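# Automation in the Pantry Kitchen: Notes After the First Season

I have been asked several times to set down how the introduction of the robot arm has affected the staff at Dekcombe. The following is a personal account and does not replace the written report that Mattes Janssen submitted to management in November.

The pantry kitchen on the second floor serves breakfast and light meals to residents and visitors. Before the change, each tray was laid out by hand by whoever had the early shift. The task is simple, but it is repeated many times in a morning, and it kept one trained person at the counter until well after 10 a.m. Management therefore agreed to a trial with Preltier, the supplier of the arm, beginning with plates and trays only.

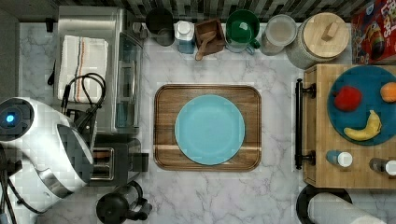
*The robot arm at the pantry counter, with a plate on its serving tray.*

The trial covered 2687 tray settings. Of these, 1369 were completed without any staff member stepping in. The remainder required some form of help, most often a small correction to the position of the plate. I mention the figure because it was quoted in the staff meeting as a disappointment. In my view it was a fair result for a first season, and it gave us a clear picture of where people were still needed.

The effect on the early shift was greater than expected. Vesela Kneževič, who had laid out trays for several years, was asked to supervise the arm. Her hours did not change, but the content of her work did. She now keeps the log in Skureo, decides when to pause the arm, and spends more of the morning with the residents. She told me that she was glad of the last part, and that she found the watching more tiring than the work it replaced.
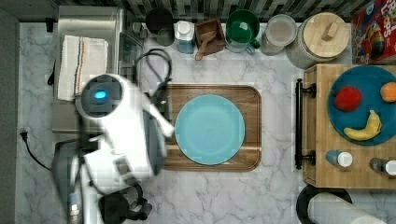
That remark deserves attention. Supervision was described in the training material as a light duty, and it was scheduled as such. In practice it calls for steady concentration, and the first rota allowed no break from it. We have since divided the task between two people, with a change at 8:30 a.m. The log entries after that date are more complete.

There was also the matter of the counter itself. Staff had their own habits about where a mug or a canister should be kept, and a fixed layout was not welcomed by all. Several colleagues felt that a shared kitchen had become a work station - a reasonable complaint, and one we should have heard before the start of the trial.

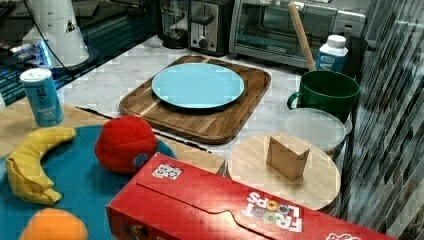

The present arrangement is a compromise. The tray area is reserved during the early shift, and the rest of the counter remains in common use. Any request to move an item permanently goes in the notebook by the door, where both shifts can reply to it.

No position has been removed as a result of the trial, and management has confirmed this in writing for the coming year. A training budget of 630 per person has been approved, to be used for courses of the employee's own choice. Gashi, our sister house, will begin a similar trial in the spring, and Vesela has agreed to assist with the rota there.

Colleagues who wish to read the full report may request a copy from Mattes at the front office.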